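We use cookies to give you the best experience on our site. By continuing you agree to our cookie policy. Accept

Keeping the Water On in Nunness

July 2020
12 shares | 3 comments

The manager of the Nunness water district has held the job for nine years. Before that she read meters. She still drives the route when someone is out sick.

"I know which dogs bite," she said.

The district serves 1,574 households from two wells and a tank on Haltari Road. The tank was built for a smaller town, and on hot evenings it runs low by eight o'clock. In June the board voted to replace the main under Tessier Street, where most of the leaks have been.

"That pipe is older than I am," she said. "We patch it, it holds a month, and then it goes again two doors down. I'm tired of buying clamps."

The new line will run 4,000 feet. Work starts at the Riltach bridge and moves east, and each block will be without water for one day while the connections are made. Customers will get a card on the door the day before. 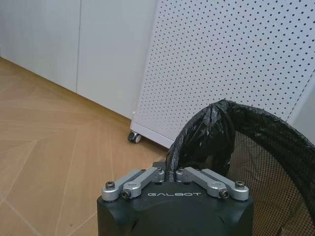
She would like people to fill a few jugs when they see the card. Last time, she said, many threw it out with the pizza flyers and then called the office to yell.

Bills will go up in the fall, though she wouldn't say by how much until the board sets the rate. She has heard from customers who think the wells should be free to use.

"The water is free - the pumps aren't," she said. "I pay the power bill every month and it's not small."

She grew up in Nunness and remembers summers when her mother washed dishes at five in the morning to catch good pressure. Her own house is on the far end of Tessier Street, so it will be the last one hooked up to the new main.

"My neighbors have already asked if I can move us up the list," she said. "I told them no."

Sign up for our newsletter and get local news in your inbox.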